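Speaker notes – "The desk in the wall"
Small-space evening, 25 min slot, 5 min questions
Y. Lysenko

Before starting: clicker, water, turn OFF the auto advance. Ask who works from home. Hands up. Then ask who has detergent on their desk. Wait for the laugh, if no laugh just carry on.

Slide 1 – title
Say name, Yurii Lysenko, say Stustau (the rental blocks, most people here will know them). Spent last winter going around Stustau apartments looking at desks. 196 apartments, all the same alcove. Same depth, same outlets. Tenants get a built-in desk whether they want one or not.
Point to get across early: a flat surface at hand height fills up. Not a character flaw. Don't preach.

Slide 2 – what the plan says
Floor plan from Pranine brochure. Word on the plan is "study." Read it out loud, pause.
80 cm deep. Deep enough that the back half is storage and the front half is whatever's left. Most tenants never measured it, they just know stuff goes to the back and stays there.
Skip the history of the brochure if running late.

Slide 3 – what happens
Fast. Three kinds of stuff land on a desk: things you use there, things on their way somewhere else, things with no home. Second kind is the big one. People think it's the third. Say that twice.
Mail, pens, packets, the bottle you carried in and put down while you answered the phone. Audience will nod, let them.

Slide 4 – real one
Leave it up a full minute. Don't talk over it at first.
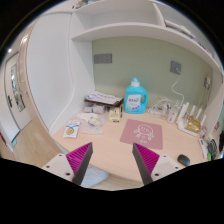

Slide 4. Alcove desk, Stustau. Pink mouse pad in the middle, mouse to its right, detergent at the back.

OK now talk. Ask the room what should go first. Someone always says the detergent. Fine, yes, detergent goes to wherever laundry happens, ten seconds. But look how much of the work spot is still OK – pad's near the middle, mouse next to it. The good bit is still there.
Tray with the papers: keep the tray! Tray is doing its job, papers in one stack. Question is only when it gets emptied. My answer, Wednesday, with the trash. Pick your own day.
Packet on the left and the crumpled plastic bag – passing-through stuff. One bowl by the front door takes care of most of this.
Then cables. Go to next slide, dont get stuck here like last time.

Slide 5 – cables
The back right corner. Router has to live near the wall plate, no choice, so everyone's cables end up in that corner. Power strip already up on the side wall in the last slide, which is half the work done. Go back one click if people want to see it.
What's left is the loose stuff lying on the desk. Options, cheap to less cheap:
– velcro ties, a few cents each
– Zustell clip rail, sticks under the shelf or along the wall. Comes off clean if you warm it with a hair dryer. Mine did anyway
– Saarela cable box, nice but big, measure first
No staples in the wall. Rental. Deposit.
Label both ends of everything. Masking tape is fine.

Slide 6 – the 5 minute reset
Demo on the table up front if theres time. Borrow stuff from the front row.
Clear to the left, all of it. Wipe. Put back only what you touched today. Rest goes in a box, box goes to the rooms it belongs in. Timer on the phone, loud.
Story of the tenant with 100 ketchup packets – only if energy is low.

Slide 7 – what I'd ask the landlord
A shelf over the desk. One. High enough for a router and its antennas. That gets the cables off the work surface in nearly every apartment I saw.
A hook would be nice too
November meeting with Stustau management, sign the sheet at the back if you want the shelf.

Questions
Likely ones: can I paint the alcove (ask first, in writing). Does the router get worse inside the alcove (don't know, try it and see). Can I put a monitor in there – yes, check the depth with the keyboard out.
Handouts by the door. Take the clicker home this time, it's mine.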